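Small stuff, kitchen drawers mostly

Quick one, dinner's on. Been cleaning out since February and these are the things that stuck.

Drawers first. Pull everything out, all of it, onto a towel. Wipe the drawer with a damp cloth and a drop of dish soap, leave it open 15 minutes. Then only put back what you used this month. The rest goes in a bag in the hall closet. If you don't go digging for it, donate.

Rubber bands: round a jam jar, not loose. Twist ties — toss them. You have 100 already.

Spices. Flat on their backs, labels up, in the shallow drawer. Madalena Correia keeps hers in alphabetical order, I do mine by how often I reach for them. Cumin in front. Write the month you opened it on the lid with a marker. Ground stuff over a year old smells like dust, let it go.

Sticky drawer runners? Rub a candle stub along the wood, both sides. Slide it in and out 6 times. Works on the old dresser from Kimonham too, which used to need two hands and a knee.

Stains on a wood table: baking soda and a little water, paste not soup. Rub with the grain, soft cloth. Wipe, dry right away. Then oil, thin coat, overnight. Don't do it an hour before poeple come over, ask me how I know.

Small boxes and packets. These wander. Tea, birthday candles, matches, yeast, all of it ends up behind the flour. I stand them on edge in a loaf pan, like files. Tallest at the back. Bezawit Weldu uses a shoe box lid, same idea. Tape a flap shut if it wont stay.

Color helps more than labels in my house. Kids can't read my writing but they know "the pink one." 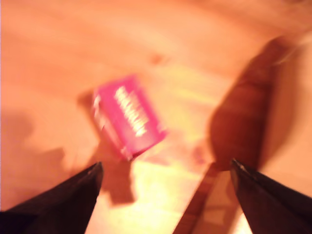 Little pink box, out on the table. Easy to spot.

Matches up high, always. Yeast in the fridge door once it's open, in a jar with a tight lid.

Last thing, the junk drawer. Keep it, just one though. Muffin tin inside for batteries, tacks, coins. Dead batteries go in a seperate cup by the back door so they get to the drop-off.

Pantry shelves next time, if I get to them.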